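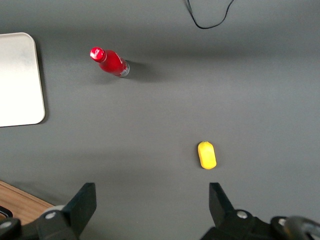 **Truketti desktop + tablet, records missing after sync**
Status: solved (mostly), leaving it open for the label thing at the bottom

Hi all! I'm putting this in as a running log because the support form asked for "steps already taken" and gave me a box the size of a postage stamp. I'll keep adding to it as I go.

My setup: Truketti on an older Windows desktop, Truketti on a tablet, both syncing to a Ranivness storage box that sits on a shelf in the hall closet. I use it to catalog my soda stuff, meaning cans, bottles, caps, openers, a few trays and way too many paper coasters. The desktop says I have 1,349 items. The tablet is short by 89, and it's always the same 89, no matter how many times I sync.

I mostly need the tablet for the swap meet over in Hullolholm, so I can check what I own before I buy it again. I came home from the last one with two openers I already had. So this is costing me money, just not very much of it.

**What happens**

1. I press Sync on the tablet.
2. The bar goes most of the way across and sits there.
3. After a couple of minutes it says "Sync complete with notes."
4. I tap the notes and get "153: item skipped, parent not found." Over and over, one line for each missing item, with no item names!

It started in August. I updated the desktop app that month, and I also did a big tidy-up of my categories the same weekend, so of course I can't say which one did it.

**First evening**

Did all the obvious things. Restarted the tablet, restarted the desktop, restarted the Ranivness box (it takes forever and beeps at you). Signed out and back in. Made sure both apps are on the same version. No change, same number missing.

Then I tried the Repair Library button on the desktop. It ran for as long as it took me to eat dinner and told me my library was healthy. Good for it.

**Second evening**

Deleted the app from the tablet and put it back on. I was sort of dreading this one (all the photos have to come down again, and my closet Wi-Fi isn't great), but it got through them while I watched a movie. Still short by 89. At least now I know it isn't some leftover junk on the tablet.

I also plugged the Ranivness box into the router with a new cable, since the old one has a broken clip and wiggles. That didn't fix anything either, but the photos do load faster, so I'm keeping it.

**Third evening, getting somewhere**

I wanted to know WHICH items were missing, because the notes won't tell you. If anybody needs to do this, you can export a list from each device: on the desktop it's File > Export > Plain list, and on the tablet it's hidden under the three dots on the shelf view. I put both lists in a spreadsheet, sorted them by item number and had it mark the ones that only showed up once.

I expected a random mess. Nope! Every missing item was stored in one of two places, "Garage / left cabinet" or "Garage / right cabinet." The aluminum bottles are all in the left one, which explains why I couldn't find a single Coca-Cola bottle on the tablet. I'd thought I was searching wrong.

Before the tidy-up those locations were just called "Garage L" and "Garage R." I renamed them because I thought it looked nicer. So the slash looked pretty guilty to me.

**Fourth evening**

Backed up first (Tools > Backup, saved to a thumb drive, please do this).

Renamed "Garage / left cabinet" to "Garage left cabinet" on the desktop, synced the desktop, then synced the tablet. 51 items came back! I yelled loud enough that the dog got up.

Then I did the right cabinet in exactly the same way, feeling very smart, and got nothing. Same 153 message for everything in it.

I stared at that for a while. I renamed it again. I typed it out fresh in case there was a weird character in there. I tried "Garage right" and "Cabinet 2." Nothing.

**Next morning, with coffee**

Found it. There were two right cabinets. At some point in the tidy-up I had made a new location with the slash name and moved everything over, and the old "Garage R" was still there, empty and marked archived. The new one had been created *inside* the archived one. The desktop doesn't care and shows it anyway. The tablet doesn't load archived locations, so it never saw the one underneath, and there's your "parent not found."

What I did:

- Turned on Show Archived in the location list on the desktop
- Un-archived "Garage R"
- Dragged the right cabinet out to the top level
- Deleted "Garage R" for real this time
- Synced the desktop, waited for it to finish, synced the tablet

And now both of them say 1,349. I checked a few of the garage items by hand and the photos and notes came across fine.

**For whoever reads these at Truketti**

Could error 153 please show the item name? Even just the number would've saved me two evenings. And if slashes aren't okay in location names, the desktop shouldn't let me type one. I looked through the help pages again after all this and couldn't find slashes mentioned anywhere.

**Still open**

My Sharifi label printer is still printing the old location names. I've reconnected it and picked the template again, and the preview on screen has the new name, but what comes out on the sticker says "Garage L." I'm guessing it keeps its own copy of the list somewhere. There's a "clear stored data" option in the printer menu that I haven't tried yet, because I don't know if it also wipes my templates, and the one with the little border took me ages to set up.

If you have the same printer and you've pressed that button, please tell me what happened to your templates! I'll hold off until I hear something.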